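## Section 6: Using Your Flelto Garment Steamer Away From Home

We are so glad you have decided to take your Flelto along on the trip! It was made with suitcases in mind, and after a long day on the road it can save a shirt or a favorite dress from spending the whole visit in the closet. Please read this section once before you pack, even if you have been steaming happily at home for months, as a few things change when you are working in a guest room with a strange outlet and no laundry table.

### Before you leave

1. Empty the water tank completely, leave the cap off, and let it stand open overnight. A little dampness left in the tank will find its way into your socks.
2. Wrap the cord in loose loops. Please don't wind it tightly around the handle.
3. Slide the steamer head into the cloth pouch, and tuck the fabric brush in the side pocket, where it won't get bent.

**Note:** If you bought the Macedo edition, the brush is already attached and only needs its cover snapped on.

### Getting set up in the room

1. Hang up whatever you plan to wear first. Wrinkles from a suitcase are often half gone by morning on their own, particularly in knits and soft wools.
2. Look at the care label. Do this every time - even with clothes you know well.
3. Fill the tank to the line with cool tap water. In towns with very hard water (our own Dirnirbridge is one of them, we're sorry to say) bottled water is kinder to the heater.
4. Set the steamer upright on a hard, level surface, plug it straight into the wall, and switch it on.
5. Wait 2 minutes, until the light turns from red to green. 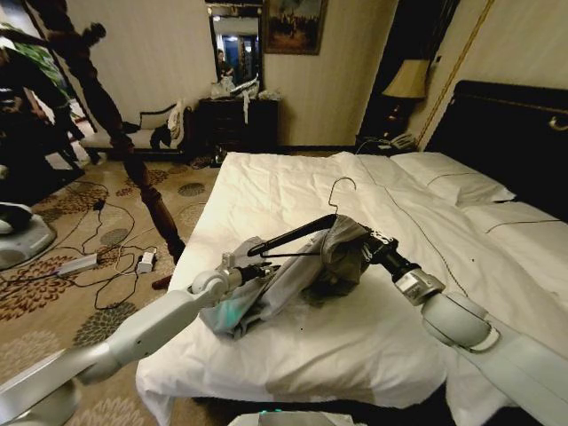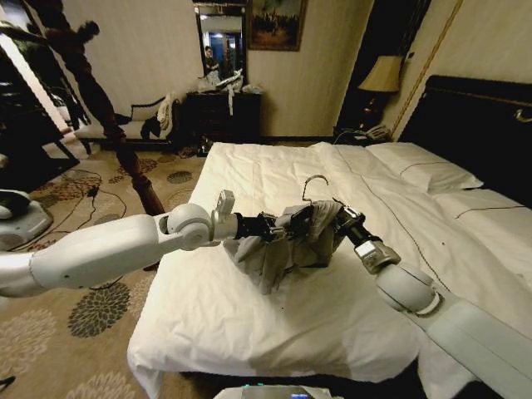
*Garments on hangers, held over the bed.*

### Steaming

1. Hang the garment from a closet rod or a sturdy door hook, well away from curtains and anything with a finish you would hate to spoil.
2. Aim the first puff or two toward an empty sink, so that any stray drops land there.
3. Start at the shoulders and work down slowly, pulling the hem gently with your free hand. Keep that hand below the steam!
4. Turn the garment around and do the back, then finish with the sleeves and collar.
5. Let everything hang for a while before you put it on. Warm fabric creases again very easily, and it would be a shame to do the job twice.

**Caution:** Never steam clothes while you are wearing them, and never lay the hot steamer head on a bed, chair, or carpet. Bedding holds heat, and many guest room covers have a synthetic filling that can melt.

**Caution:** Some bathrooms have outlets meant for shavers only. The Flelto draws far too much power for these, so please use a regular wall outlet in the room.

### Packing up again

Switch off, unplug, and give the steamer plenty of time to cool before you empty the tank. If the light blinks red when you next turn it on, the tank is probably not seated all the way, so lift it out and press it down until it clicks. Should the blinking continue, stop using the steamer and turn to the Wirnlow service page at the back of this guide.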